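Clothes and Cloth - a gallery from the Fendness house

26 November 2023

Introduction

The pictures on this page go with the notes I have been keeping on clearing the house in Fendness. We had lived there long enough for every drawer to fill up, and in April we started going through the clothes, bedding and odd bits of cloth, a room at a time. The notes were first written for the family. Several people asked to see them, so they are here with the gallery entries in the order the rooms were done.

Most of the entries have only text for now. The older prints are still to be scanned and will go in as I get to them. Anyone who has prints from the house can send them to me, Ryan Entwistle, at the usual address.

1. Landing cupboard

Sheets, pillowcases and two bolster covers that fit no bolster we own. The single sheets went to the rag bin at Harb, the doubles were kept. The shelves were relined with plain paper and the towels moved up from the bathroom.

2. Front bedroom, chest of drawers

Jumpers in the bottom two drawers, all wool, some with moth. The ones with holes at the elbow were put aside for mending. Jumpers with holes anywhere else were not worth the wool. The drawers were washed with vinegar and left out in the yard overnight, and the runners rubbed with candle wax before they went back.

3. Front bedroom, wardrobe

Coats and two suits. The grey suit went to my cousin in Umevik, who is the same height as my father was. It needed 5 cm let down on the trousers and there was just enough cloth in the turn-up to do it. The overcoat is staying. The wire hangers have gone and everything is now on wood.

4. Back bedroom

School things, mostly. Gym kit, a blazer with the badge taken off, ties from both schools. One of each kept, the rest to the shop. The blazer had been taken in at the sides and let out again, and the old stitch marks show on the lining.

5. Sewing box

Buttons in a toffee tin. My sister and I tipped them on to a tray and sorted them one wet afternoon, and there were 1000 when we gave up, with more still in the tin. Shirt buttons are now in one jar and coat buttons in another. The needles were rusty and went in the bin. The reels of thread were tested by pulling - anything that snapped in the hand was thrown out, which did for most of the cotton ones.

6. The trunk

Curtains from the old flat in Piveck, lined, with brass rings still on. Too long for any window at Fendness. They were cut down for the sitting room and the spare made two cushion covers and a draught excluder. The lining was sound so it was used again.

7. Sitting room, the T-shirt pile

T-shirts were the slowest part of the whole job. They came from every bedroom, so they were all brought down to the sitting room and gone through there. By the end of the first day we had put 103 of them into bags. People hold on to T-shirts for reasons that have little to do with wearing them - a team, a holiday, a job they had one summer.

The rule we settled on was simple. Each one was looked at along the hem, the neck and the seams. If the cloth was thin enough to read a newspaper through, it went for dusters. If it was sound and somebody wanted it, it was folded and put in that person's box. If it was sound and unwanted it went in the bag for the shop. Loose threads were not counted as damage, as they can be snipped off in a moment.

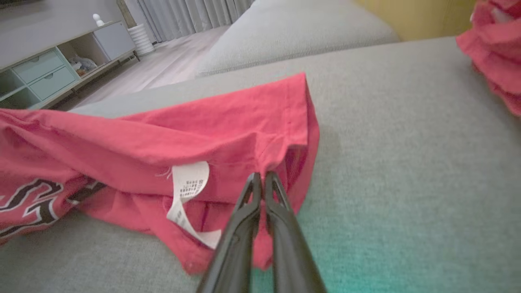

Care labels were left in. My mother used to cut them out because they scratched, and as a result we had a whole drawer of things none of us knew how to wash. For those we went by feel and did a cool wash with the colours kept apart. Reds were done on their own twice before they were let in with anything else. Printed fronts were turned inside out and never ironed on the right side.

Folding was done the shop way, sleeves in, bottom up to the neck, then over once more. Stood on end in a drawer they take up less room and you can see what you have. My nephew says he has kept his like that. I have not checked.

8. Kitchen drawer

Tea towels, most of them souvenirs. The linen ones are better than anything sold now and were boiled and kept. The cotton ones went under the sink. Three aprons, one with a burn on the pocket, all still in use.

9. Under the stairs

Hats, scarves and single gloves. The gloves were laid out in a row on the hall floor in the hope of pairs, and 3 pairs came out of it. The scarves were washed by hand and dried flat on a towel. The walking hats stayed on the hooks by the back door.

10. What went where

The shop at Harb took the bags over two visits and was glad of the coats. Dusters went to the garage. The boxes for the family were labelled with a name on the end, not the top, so they could be read when stacked. Around half of them have been collected. The rest are in the back bedroom at Fendness, and I would be grateful if people could come for theirs before the painting starts, as the carpet has to come up first.

Still to be added: the loft, and the blankets from Umevik.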